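Robotics Club Takes On the Dishes

I stopped by the Gillutau robotics club after school this week, mostly for the free popcorn, and ended up staying until they turned off the hallway lights. The club is getting ready for the Brasteo student meet in January, and this year's challenge is kitchen chores. Yes, chores! Every kid in that room has figured out how to get a robot to do the one job they complain about at home.

Ntombi Naidoo, the senior who runs practice, told me there are four tasks on the list and her team has two of them in decent shape. Wiping a counter is one (it went fine while I was there, if a little slow). Sorting spoons is the other. The dish rack job is the one giving everybody headaches, and I got to hear all about it.

Plates, I'm told, are friendly. Cups are okay. Bowls are the troublemakers, mainly the big ones, and the argument of the afternoon was about where you grab one. Zinash Tekleab, a sophomore who has been writing most of the code, wants to go for the rim every time, one finger inside and one outside. Somebody else was pushing for scooping from underneath. They went back and forth on that for a good long while, with a lot of drawing on the whiteboard and one very dramatic eraser throw.

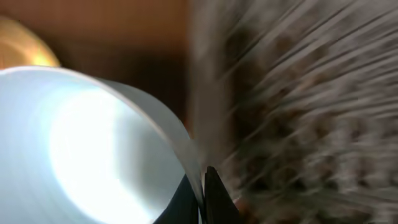
Zinash seems to be winning that one, for what it's worth. She has a notebook full of practice runs and she reads from it like a lawyer. Her next project is teaching the software to slow down before it lets go, and she'd like that finished before winter break so they can spend the last stretch just running the whole routine over and over.

Money is the other thing on everyone's mind. The club has raised $3437 so far, which covers the entry fee and the bus, and they're still selling raffle tickets for the hotel. I bought a couple and I already know I won't win the waffle maker.

If you want to see them at work, there's an open practice on 2019-12-06 in the Bunduvar Room, right after the last bell. They've got 50 chairs set out and Ntombi would love to fill them. Bring a snack to share if you can, the popcorn goes fast.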